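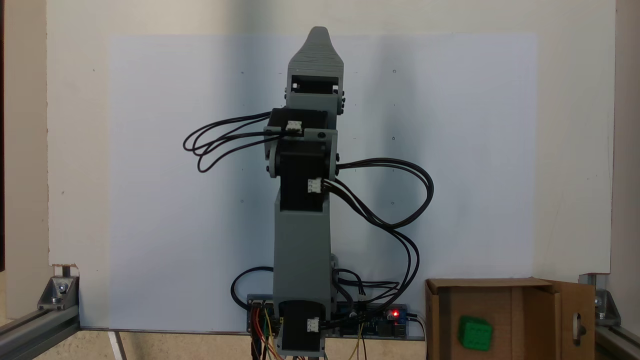

Why does the arm drop when it faults?
The steppers lose holding current the moment the driver trips, and there are no brakes on the joints. Whatever is up comes down.

Section 21. Arm stalls or drops in the middle of a move

Applies to the Cestbridge printed arm, wrist and elbow axes mostly. Base rarely.

What you'll see: buzzing or clicking from one joint, then the arm goes slack. Log shows code 827.

CAUTION: Hands out before you do anything. A slack elbow folds fast. Marthinus Visser got a pinched thumb in February doing step 3 before step 2.

1. Hit stop in the software. Don't close the window, you'll lose the log.
2. Support the upper link with one hand, from the side. Then cut power at the supply.
3. Wait for the red LED on the board to go out. Still lit = still powered, check for a USB cable feeding it.
4. Check the white connector on each motor. Push in firmly, straight.

CAUTION: Never plug or unplug a motor with power on. Kills the driver. We have lost two that way.

5. Look at the cable loops. Wrist loop needs enough slack for full travel but must not snag the elbow bolts. Same for the elbow bundle on its way down to the board.
6. Move each joint by hand, slowly. Gritty or stiff, stop here and go to Section 22.
7. Power on, home the arm, run the slow test at speed 72. Nothing in the gripper yet.
8. If it passes, go up to 1000.

Note: default speed in the old Brurkholm config is way to high for these motors. Zinhle Mokgethi has the corrected file, ask her.

Note: a motor too hot to touch after a stall, leave it alone untill it cools. Hot motor plus printed bracket = soft bracket.

Same code twice in one shift: tag the arm out, send the log to Xolani Fourie. Don't keep resetting it.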